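Two Arms and a Small Whiteboard
An open day at the Karmont workshop shows how slow and how interesting the teaching of a robot can be

The Karmont building stands behind a tile warehouse, and without the paper arrows on the fence I would have walked past it. On 31st May the company opened its doors to neighbors, students and anyone else who had registered. Over 20 of us waited in the corridor for the first tour, most with wet umbrellas.

Karmont does not build robots. It buys the arms and teaches them to do work with two hands, and then it sells the results to bigger firms such as Zeltard. Our guide explained this in one minute and took us to the part people had come for, a row of white booths, each with its own pair of arms.

I stayed longest at the third booth. The task there was called Skota, after the street where the first office was. One arm must keep a whiteboard steady while the other arm writes on it. For a person this is so easy that we forget the first hand is doing anything. The board is light, and if the left gripper pushes too hard, it slides away under the pen. When I came close, the words "Dreams talk" were on the board in red, and the tip at the right gripper was at the end of the "k."

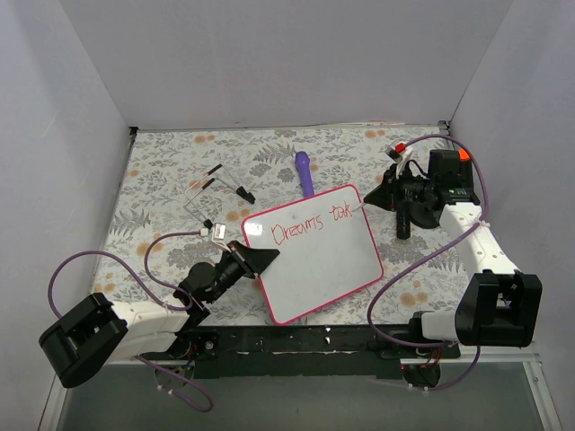 What the numbers mean
On the wall of the corridor hangs a printed sheet with the figure 2,635. This is how many attempts the team has recorded since January, good and bad together. The bad ones are kept also. Our guide said that a program which has seen only perfect writing does not know what to do when the board turns a little, and the board always turns a little.

The letters are uneven, and one boy in our group said his own are better. He was probably right. But I found it pleasant to look at them, because they look like the writing of somebody who is in the middle of learning.

Skota is one of 6 tasks in the booth. Between them the objects on the table are put in new places, and the table covering with its fern leaves and orange flowers stays. I asked if the pattern makes the work harder for the cameras. It does, the guide said, and that is why they chose it – most kitchens and offices are not plain gray.

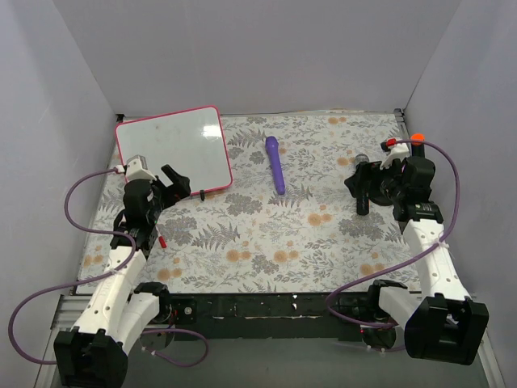
After the booths we had tea in the meeting room, where a partner company, Chuensuk, gave a short talk about cables. I expected to be bored and I was not. An arm that works all day bends its cable many thousands of times, always in the same places, and the speaker passed around 3 old ones so that we could feel with our fingers where they had become soft.

The questions afterward were mostly about money and jobs. The answers were careful. Karmont would like to lend two pairs of arms to a technical school next year, but the agreement is not signed yet. I went back to the third booth before I left, and had to wait for my turn at the glass.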